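Marker not detected during student gripper practice

Zofia Zieliński
Our college robotics club is preparing a course project in which students record hand tasks with a hand-held gripper. The square marker on the mount is lost by our software in 6 of 96 recordings. May we correct this without replacing the mount?

Tirport
Please confirm that the printed marker is flat and that its white border is complete. Our club reprinted ours in March and the fault did not return.

Mosten
Two matters should be reviewed before the next session.

1. Grip position. Students should hold the mount by its edge, with all fingers clear of the black and white pattern.
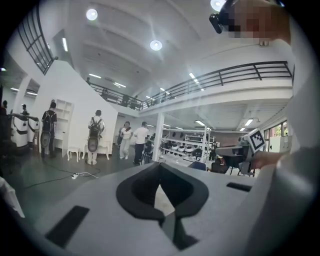
2. Marker size. The value entered in the software must match the printed square.

Comments (2)

Górecki: Item 2 resolved the same fault for our team.

Tukley: Is matte paper required?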